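Notebook, sorter board fit check
March 25, 2026 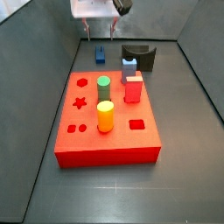 Should the blocks be measured before or after the foam has rested? After. Foam that has just been handled reads wide at the cutouts, and the figure drifts back over the next half hour.

Setup. Red-orange foam board from Kakelex, lying flat on the dark gray top. Cutouts used for this check: hexagon, star, small rounded square, small circle, and the larger square toward the front right. Blocks stood on end on the board before starting: green cylinder, yellow-orange cylinder, red rectangular, light blue rectangular. The dark blue slotted block and the black curved piece stay on the table behind the board. Neither is part of this check.

Room humidity 38 percent at start. Not logged at end, meter was in the other room.

Cutout edges. Calipers close too hard on foam and the reading depends on whoever holds them. Changed to the stepped plug gauge from the Mornier kit. Insert until the step touches, do not push, read the step. The larger square reads 68 mm across the flats, both directions. Left the star alone, the plug gauge means nothing there. It needs a card template, and the old one is bent at two points.

Small circle: 13 mm deep at the wall, slightly more at the center. Probably glue relief under the floor layer. Same thing was noted on the Drastach board in November, with no effect on seating.

Block faces. Wiped all with a dry cloth. No solvent, it lifts the color. Calipers are fine on these. Measure at mid height as well as at the top, the two do not always agree. Values are in the shared sheet, tab 2.

Wear. The Sárközi data sheet gives 2000 insertions before the edge should be checked for rounding. It does not say how rounding is judged. Proposal: one plug step larger than the first reading counts as worn, board goes to the spare shelf. Comments on this in the margin please, with initials.

Naming. The sheet has "blue block" in four rows and it is unclear which one is meant. From now on use "light blue" and "dark blue slotted". Old rows not corrected yet.

Open:
cut new star template, 1 mm card
repeat the large square reading tomorrow morning, before anybody handles the board
hexagon not measured, gauge has no suitable tip
ask Kakelex if the floor layer is the same foam as the body
return plug gauge to drawer 3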